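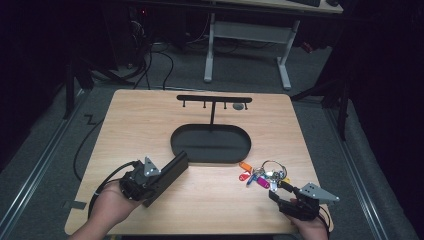

Minutes, teaching group, July 15, 2024

I'm taking notes again, so apologies in advance for the spelling, and for my habit of writing down the arguments as well as the decisions. Rukhsana Chaudhry chaired. Songül Coşkun gave the recording update. The two people from Mundorov joined on the call and dropped off before item 5, so somebody please send them the end of this.

1. Last time's notes

Accepted, with one fix. I had written that Tatlı was the name of the new arm. It's the name of the training software, the arm is Berico. I keep doing this. Corrected in the shared copy.

2. Keys task, where we are

Songül went first because this is the one everybody wanted to hear about. The task is the same as it was: bunch of keys on the table, black stand with the four short hooks, pick up the bunch and hang it by the ring. She does it by hand with the two hand-held grippers, one in each fist, and the recording becomes the demonstration that Berico learns from.

We now have 25 demonstrations we're all happy with. There were more than that on the drive, but Songül went through them one evening and threw out the ones where she'd hesitated over the keys for ages or dropped the bunch in the tray and fished it out again. Rukhsana asked if the fishing-out ones were worth keeping, since the robot is going to drop things too and should know what to do next. Good question, and we talked about it for much longer than the agenda allowed!

Where we ended up: drops stay in if the recovery is clean, meaning she goes straight back for the ring and carries on. They go in a separate folder so we can train with and without them and see. Long dithering stays out. Songül says she can tell within a couple of seconds of playback which kind she's looking at, and I believe her.

3. The tags are a problem (or they aren't)

This was my item. The bunch has an orange tag, a red one, a blue key, a pink one with a sort of magenta shine — it's a cheerful thing, but I'm worried the policy is learning "go to the pink bit" and has no idea what a key ring is. In the last test on the arm it closed on a tag twice and the whole bunch swung around and missed the hook.

Songül's view is that this is partly her fault. When the ring is buried under the tags she grabs whatever she can reach, then uses the other gripper to shuffle the bunch along until she's got metal. Her hands know what they're doing but she never does it the same way, so there's nothing consistent for the software to copy.

Mundorov suggested taking the tags off altogether. I was against it and so was Rukhsana. The whole point of this one is that real people's keys are a mess. We did agree to borrow a plain bunch as well, to find out whether the tags are what's confusing it or whether it's simply bad at rings. I've offered mine, so if I'm sitting on the front step at seven in the evening you'll all know why.

Also agreed, and Songül is fine with it: always end with the grip on the ring before lifting. If it takes a shuffle to get there, shuffle on the table, never in the air.

4. Which hand does what

Short item that got long. Up to now Songül has been picking up with the right and using the left to steady the stand when it needs it. Some of the older recordings have it the other way around, from the week her right wrist was sore. The Mundorov people think mixing them is good for variety. Songül thinks it just makes the arm dither, and she did a very funny impression of Berico reaching with both sides at once and giving up.

Rukhsana made the call: right hand picks for anything with the bunch on the right of the tray, left hand picks for anything on the left, and if it's dead center, right. The sore-wrist recordings get a label and sit out the next training run. Songül to write the rule on a card and tape it up where she can see it while she's recording.

Linked to this, cables. Songül reported that the left one rubs on her wrist when she reaches across, and by the end of a session she's moving her whole shoulder to avoid it. You can see it in the paths, they go wide for no reason. I'll look for something to hold it along the forearm. If anyone has a soft strap they're not using, I'd love it.

5. Remote control compared with by hand

Rukhsana has been trying the Vavora remote setup, where you sit away from the table and drive Berico itself. She managed 11 hangs in the session and said it was exhausting. It's slow, there's no feel for when the ring has touched the hook, and she ended up holding her breath each time. On the plus side every movement is one the arm can really make, because the arm made it. With the hand-helds, Songül can twist in ways Berico can't follow, and we only find out later when Tatlı rejects the clip.

I said I'd still pick the hand-helds for bulk. They're so much quicker, and the movements look like a person doing a job they understand. Songül agreed, no surprise. Rukhsana doesn't disagree exactly, but wants a small set of remote ones for the last few inches, ring to hook, where the arm gets it wrong most.

So: the bulk by hand, remote for hook approaches only, and we look at both when the next run is done. Rukhsana will do the remote ones in short sittings. She's asked for a better chair and I think she should have it.

6. Stand placement

Quick one. The stand has been drifting back toward the same spot near the middle of the table between takes. Songül will move and turn it after each demonstration, including some awkward angles where the post is nearer to her than the hooks. I asked that the turns not get so extreme that a person would simply pick the stand up and turn it back. There was some laughing about how a person would probably just leave the keys on the table.

7. Anything else

The November visit is still on. Rukhsana would like the keys to be what we show, and she wants it run live, with visitors allowed to scatter the bunch themselves. Songül went a bit quiet at that. We left it as the plan, with a fallback of the visitors trying the hand-helds, which people always enjoy more anyway.

Somebody brought up the old 2013 arm in the store room and whether it can go. Not decided. It's heavy and it's behind the shelving.

Actions

Songül: sort drops into their own folder, label the sore-wrist recordings, card with the left and right rule, new stand positions.
Rukhsana: remote hook approaches, chair, reply to the visit people.
Me: cable strap, plain keys, send item 5 onward to Mundorov.

Next meeting same room, same time, and Rukhsana has the snacks.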